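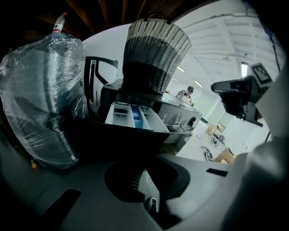
Plastic film on stored equipment: leave on or strip off?

okioko
Moving into a shared workshop in September. The unit is dry most of the year but the roof is bare sheet metal. Most of my kit came wrapped in clear film and I had planned to leave it on until needed. Is there a case against?

vusik_4
Yes. Film traps moisture against the surface. When the temperature drops at night the water condenses inside the wrap and stays there. Strip it and use a breathable cover.

Kheri Mosoti
Disagree in part. Sealed film with desiccant inside is fine. Open film is the problem. I kept a lathe head sealed for 20 months at the Tolar unit and found no rust on it.

vusik_4
Sealed is the hard bit. One small tear and you have a damp bag.

okioko
Mine is loose at the bottom, so not sealed by any definition. What humidity do you aim for?

Kheri Mosoti
Under 50 per cent. I run a Lukumay dehumidifier on a timer. The meter stood at 3297 hours when I last changed the filter. The handbook says 4000, but the airflow had dropped well before that. 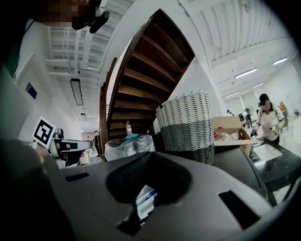

Page 2 of 2

irkus_fan
Has anyone tried oiled paper under the film? It was standard for spares where I trained.

vusik_4
Works on bare steel. Keep it off rubber and painted parts, the oil marks both.

Kheri Mosoti
Agreed on rubber. I have never had it mark paint.

vusik_4
Depends on the paint. Cellulose will soften.

okioko
Mostly painted castings here. I will take the film off, fit cotton covers and log the humidity for 4 weeks before buying a dehumidifier.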